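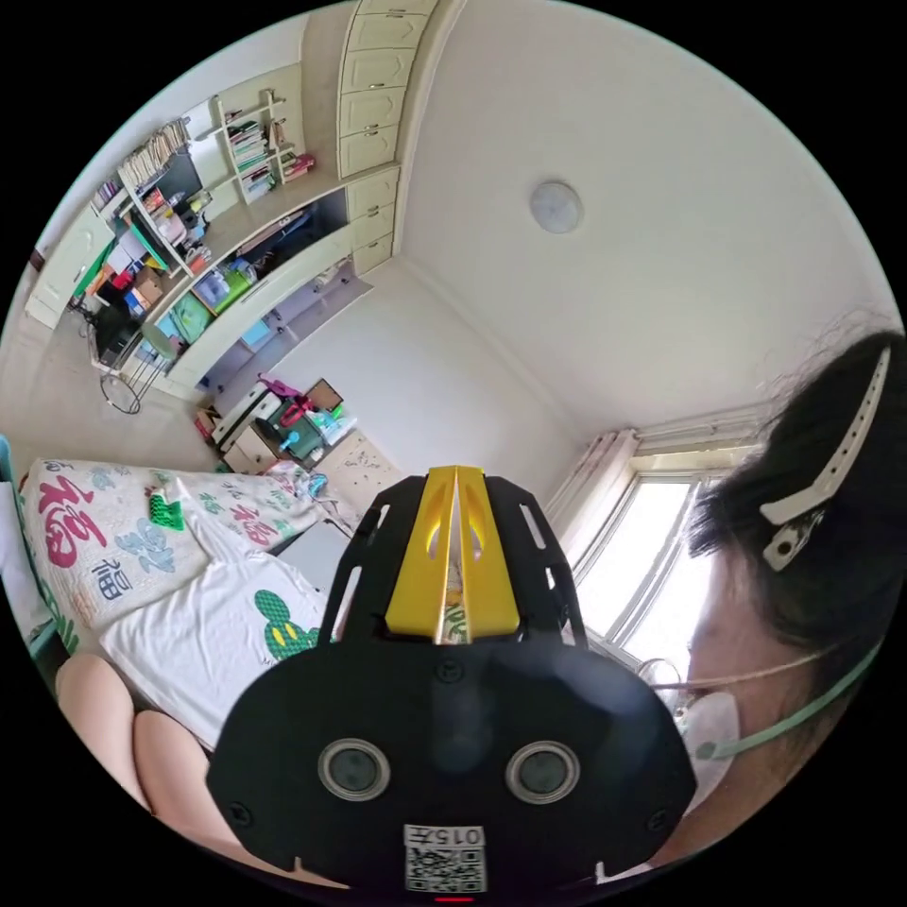
Sobre la edición 2 del paquete de escenarios Plilliveck

Tiempo de lectura: 4 minutos

Con la presente entrada se comunica a los lectores de este blog la publicación de la segunda edición de Plilliveck, conjunto de escenarios no oficiales para el juego de estrategia naval Oner. El trabajo comenzó como una serie de ajustes personales sobre el mapa del estuario y ha terminado por abarcar 12 escenarios independientes, todos ellos jugables sin necesidad de haber completado la campaña original. Quienes hayan seguido las notas anteriores encontrarán algunas repeticiones, que se mantienen para quienes lleguen ahora.

El paquete requiere la versión completa de Oner, con su último parche aplicado. No funciona con la demostración, a la que le faltan los archivos de terreno de las islas exteriores. Tampoco es compatible con las partidas guardadas de la primera edición: la numeración de los puertos ha cambiado y el juego, al cargar una partida antigua, asigna las flotas a fondeaderos equivocados. Se recomienda terminar las partidas en curso antes de instalar.

Contenido de la edición

La novedad principal es el escenario titulado Acheampong, que ocupa un archipiélago de nueva factura y admite hasta 160 embarcaciones simultáneas. Su diseño corresponde a Philomena Dankwa, autora también de las cartas de profundidad. El jugador dirige una compañía de transporte que debe mantener abiertas las rutas de invierno entre los puertos del norte, con un astillero pequeño y un presupuesto que no permite reponer todas las pérdidas. Es una partida lenta. La primera hora transcurre casi por completo en la pantalla de contratos, y quien prefiera entrar en combate cuanto antes hará mejor en empezar por «El paso de Jiden».

Este último escenario procede de la primera edición y ha sido rehecho. En su forma anterior bastaba con anclar dos fragatas en la boca del canal para detener a toda la flota enemiga, que se acumulaba contra la costa y dejaba de responder. El defecto fue señalado por varios lectores. Ahora existe una segunda entrada por el oeste, practicable solo con marea alta, y la flota contraria la utiliza con bastante criterio. La dificultad ha aumentado en consecuencia, quizá más de lo deseable en el nivel intermedio.

Los textos han sido revisados en su totalidad por Afia Baidoo. La traducción castellana contenía 416 cadenas, muchas de ellas redactadas por mí a medida que se programaban los sucesos, con el resultado de que un mismo buque podía figurar como «corbeta» en el astillero y como «escolta» en el informe de batalla. Se ha adoptado en todos los casos la terminología del juego base. Subsisten las abreviaturas del panel inferior, cuyo ancho es fijo y no puede modificarse desde un escenario.

Instalación

El archivo comprimido debe extraerse en la carpeta de escenarios de Oner, conservando la estructura de directorios. Si estaba instalada la primera edición, es preciso borrar antes su carpeta. Al iniciar el juego, los escenarios aparecen en el menú de partidas personalizadas, detrás de los oficiales. Si el menú muestra los títulos pero no las miniaturas, el directorio de imágenes ha quedado un nivel por encima del que le corresponde.

Problemas conocidos

En Acheampong, el faro del islote meridional permanece encendido después de ser capturado. Carece de efecto sobre la partida. Más molesto es el comportamiento de los remolcadores cuando reciben una orden de escolta durante el repostaje: quedan a la espera indefinidamente y hay que cancelar ambas órdenes. La causa parece estar en el propio juego, puesto que el mismo fallo puede reproducirse en uno de los mapas originales.

La música del menú se reproduce a un volumen superior al del resto. Será corregido.

Condiciones de uso

Plilliveck se distribuye de forma gratuita y sin garantía alguna. Se autoriza su redistribución siempre que el archivo se entregue íntegro, incluido el documento de créditos. Para reutilizar por separado las cartas de profundidad debe solicitarse permiso a su autora. Los derechos sobre Oner pertenecen a sus titulares, que no han participado en este proyecto ni prestan asistencia sobre él.

Los informes de error pueden dejarse en los comentarios, con indicación del escenario, el nivel de dificultad y, si es posible, el turno en que se produjo el fallo. La próxima revisión está prevista para abril e incluirá las correcciones mencionadas y un mapa de aguas interiores cuyo título no se ha decidido todavía.

Compartir · 12 comentarios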